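The night the quilts came down to the harbour

Skudport has had a community hall since the fishing co-operative sold its net store, and for most of that time the hall has been used for blood donation and the occasional wedding. Since last September it has also been home to a monthly family day, and on the second Saturday of each month the queue now reaches the chandler's.

The idea came from Muireann Moynihan, who moved to the town with two small children and found that the weekend offered them a playground, a beach too windy for most of the year, and very little else. She booked the hall for one afternoon, borrowed a box of wooden railway track and put a notice in the bakery. She expected a handful of families. The hall ran out of chairs before two o'clock.

"I'd bought one packet of biscuits," she says. "I sent my husband out for more and he came back with crackers, as that was all the shop had left."

Each family day has had a theme. There has been a kite day, a soup day and a day given over to knots, which was run by two retired deckhands and went on an hour longer than planned. The most popular by some distance was the quilt day in spring, when people were asked to bring any quilt they had at home, old or new, finished or not. They hung them over ropes strung between the beams, and the children were allowed to run underneath.

Leonie Zaugg brought 11 of them. She is 83 and learned to quilt from an aunt who cut up flour sacks for the backing. Her oldest piece has a burn mark in one corner from a stove, and she spent much of the afternoon being asked about it. By closing time she had agreed to teach a class.

That class now meets on Thursday evenings in the small room behind the stage. It has eight regular members, the youngest of whom is nine. They are making a single large quilt for the hall, with a square for every street in the town. Harbour Lane was finished first. Mill Street has been unpicked twice.

Money has been a concern from the beginning. The hall charges for heating, and the insurance had to be changed once the numbers grew. A collection at the kite day raised 433 pounds, enough to pay for the winter, and Holzer, the timber yard on the coast road, gives offcuts for the children's workbench. Benedikt Holzer runs the yard and usually delivers them himself. He stays to show the older children how to use a hand drill, and he has firm views on sandpaper.

The council came forward this year with a grant of 2000 pounds. Part of it went on folding tables. The rest has been set aside for a new floor in the entrance, where the boards lift when it rains.

Not everyone was pleased by the crowds. Konrad Danzer lives opposite the hall and wrote to the council about parking after the third family day, when a van was left across his gate. Moynihan went over to see him. They agreed that cars would be sent to the school, and that somebody in a yellow jacket would stand at the corner until three. Danzer has since come to two of the days himself, once for the soup and once to look at the trains.
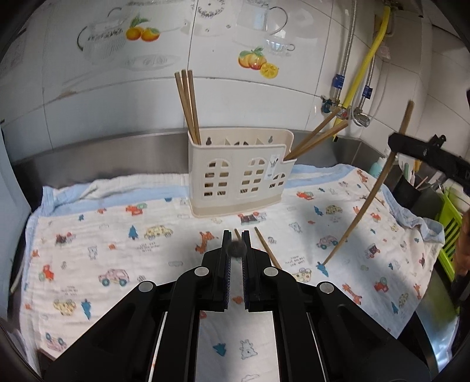
Food has become a bigger part of the afternoon than anyone planned. Mehwish Abbasi took over the kitchen in the winter and now has a hot lunch ready by noon, most often lentils and rice, with flatbread and a tray of something sweet. The washing up is done by whoever is nearest, and the equipment is a mixture of what the hall owned and what people have dropped off. A cream plastic utensil holder, with arched openings in the front like little windows, is the sort of thing that gets passed on when a household has one too many. Abbasi keeps a list of what the kitchen still lacks. At present it is large saucepans with lids, and a second kettle.

She also writes the menu on a board at the door, with the ingredients listed in full. Two families with allergies had stopped eating at the hall before she did this, and both have come back to the table.

The band is a newer addition. It has an accordion, two fiddles and a drummer of fourteen, and it plays for the last hour — sometimes longer if people are slow to stack the chairs. There is no stage lighting to speak of. Dancing is mostly left to the under-tens and their grandparents, who know more of the tunes than the parents do.

The next family day is about boats. Children are asked to bring one they have made from anything that floats, and the launch will be from the slipway at high water if the wind allows. If it does not, there will be two paddling pools in the hall. Doors open at eleven, lunch is at noon, and drivers should park at the school.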